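Gripper week, day whatever. Swapped the stock fingers on my little arm for the Encombe pair and I'm already in love (sorry, Plimunano fingers, you had a good run).

- Screws first!! Four at the top of the left finger, and I dropped one into the couch. Fingers are black, the tip gap is nice and wide, and green cube gets to go first. 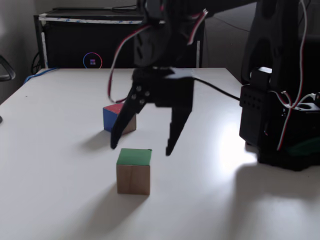 - Ran 20 grabs per set, same cubes, same controller. Plimunano missed 7. Encombe missed way fewer but I lost my tally sheet, so you'll have to trust me on that lol

- Ivar Amundsen asked how the whole thing looks on the table, servos and wire spaghetti included. Ok Ivar, red and blue cube says hi too

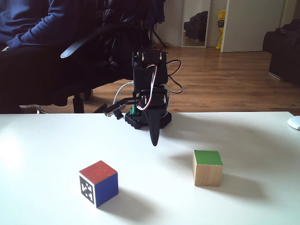 - Next up is the Henex controller. It takes 256 steps on the jaw and I want to see if the squeeze gets any gentler. Anybody running one with a Qaisi camera? Tell me your settings pleeease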